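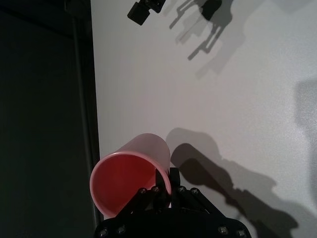 By Ita Phelan
Updated November

Questions about the cups

The kitchen at Ferneck House is shared by everyone on the first and second floors, and most of the post I get concerns cups. I have put the usual answers on one page so that I can point at it.

Why plastic?

We had glass until the spring before last. We also had a dustpan that lived permanently in the middle of the floor. Plastic was voted in by a wide margin, with one abstention from Mr Lodhi, who drinks from a flask and wishes it known that he was never part of the problem.

Do I have to have pink?

No. There are other colours, but they go first. Pink is what remains in the cupboard by nine in the morning, and it holds exactly as much tea as the rest.

Can I put hot drinks in them?

The tall ones are for cold drinks. They will take something warm, in the sense that they won't melt, but you will need to hold yours by the rim with your fingertips and walk quickly. Mugs are on the hooks by the window.

Somebody left a cup lying on its side on the table. Is it clean?

Possibly. A cup on its side tells you only that it fell over or was put down by a person in a hurry. House rule: upside down on the rack means clean, upright means in use, sideways means wash it. If you find a sideways one, you have found it, and it is now yours to wash. I realise this encourages people not to look at the table.

Why do they roll?

They are round. The big table also leans a little towards the door, and has done since it was carried up from Boda's old office downstairs. We have tried folded card under the legs. The card gets tidied away.

Can they go in the dishwasher?

Top shelf, mouth down, and not wedged under the spray arm. The bottom shelf turns them a slightly different shape, after which they will not stack with anything, including each other.

How do I get tea stains out?

Warm water, a spoonful of bicarbonate of soda, leave it for half an hour, then a soft cloth. Please don't use the green scourer. It does take the stain off, and leaves a set of fine scratches for the next stain to live in. If you leave one soaking, put a note by it, or it will be emptied by someone being helpful.

Mine has gone cloudy. Should I throw it out?

Cloudy is fine. Cracked is not. Run a finger round the rim, and if it catches, the cup goes in the recycling box under the sink and you tell me so I can take it off the list.

There is a list?

There is. We bought 39 cups through Tileck, who supply the school next door and let us tag along on the order. I will not be publishing the current figure. I will say that seven came back in one carrier bag after I put up the last notice, and that I asked no questions.

May I keep one at my desk?

One, yes. Take it back at the end of the day. People with 4 in a stack beside the keyboard know who they are, and so does everybody who walks past.

Where do I report a missing cup?

Room 442, or the notebook on top of the fridge. Please write the colour. "Cup gone" was the whole of the last entry and I have not been able to take it further.

Will we ever get the glasses back?

Ask me when the dustpan has been returned.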